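Mendside, Monday, just after two

Ching-wen Tse has run the repair afternoon at Mendside in Mernthorpe since July. She keeps a book of what comes in, and the count stands at 1,086 items. Lamps and kettles come first, then toasters.

"People bring small ovens because they're awkward to throw away," she says. "Most of the time it's the door or the timer. I had 87 of them last winter and I'd say the door was the commonest complaint."

She asks owners to empty the crumb tray before they come. Few do.
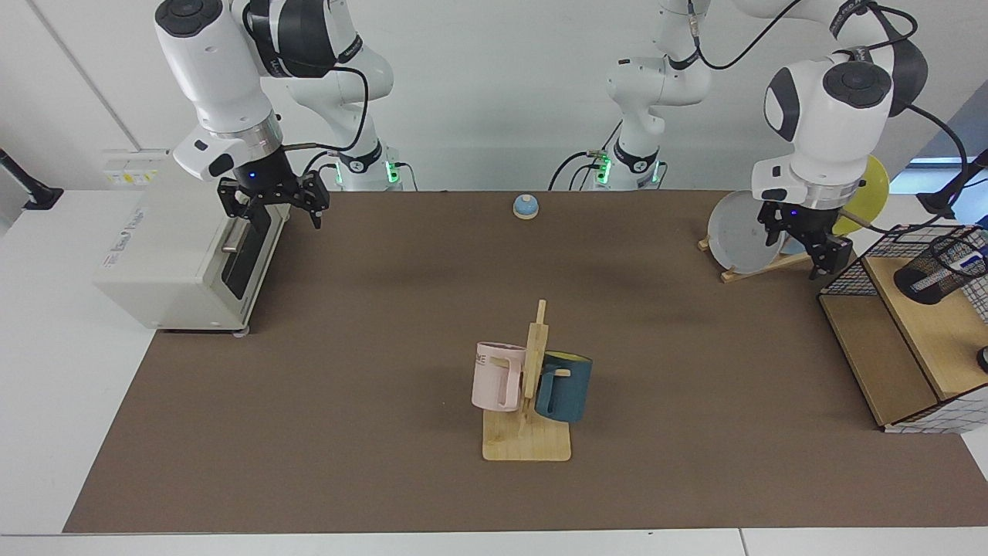
Tse likes a mat under anything with feet. "A bare table gets scratched, and screws roll. Turn the oven so you can get at the door – then leave it there until you've finished."

Cheuk-hei Lu, who joined from the Kan workshop, handles the electrical testing. He won't pass an appliance with a damaged flex, whatever the owner says. "I've had arguments over it," he says. "They can take it home, but it goes home with a label on."

The afternoon costs almost 90 pounds a week to run, mostly rent. Tse would like a second table and longer hours. "Four o'clock is too early to close," she says.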